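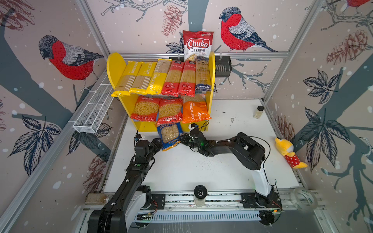 4.2 Effect of list structure on product page visits

The relaunch of the Zoltik gift recommendation site gave us two versions of the same catalog. In the first version, items were grouped by recipient (parent, coworker, teacher). In the second, they were grouped by price band. Item names, prices and outbound links were held constant. Visitors were assigned to a version on their first page load and kept that assignment by cookie for the rest of the study, which ended on Thursday, August 19, 2021.

After removal of automated traffic, the log held 2,017 visitors. Of these, 1,387 opened at least one product page and 473 followed a link to a retailer. Visitors in the recipient condition opened more product pages per visit, but the two conditions did not differ in the share of visitors who left through a retailer link. We read this as evidence that recipient grouping lengthens browsing without changing the decision to buy. Purchases were made on retailer sites and were not recorded.

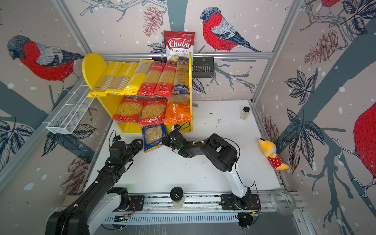 Figure 3. Yellow shelf with packages of pasta.

Food items were analyzed separately. Bonsu and Pattinasarany reported that low-priced food is seldom chosen as a gift unless it is listed as part of a set. Our data agree in direction. Pantry items listed singly under the Lomska heading drew few visits in either condition, and the same items listed as a set under the Preda heading drew more. The headings also differed in their position on the page, so the effect of bundling cannot be separated from the effect of placement.

A follow-up survey was sent to 200 registered users in September. Responses were coded by two raters using the Brosum scheme, and disagreements were settled by discussion. The coded categories are used as predictors in Section 4.3.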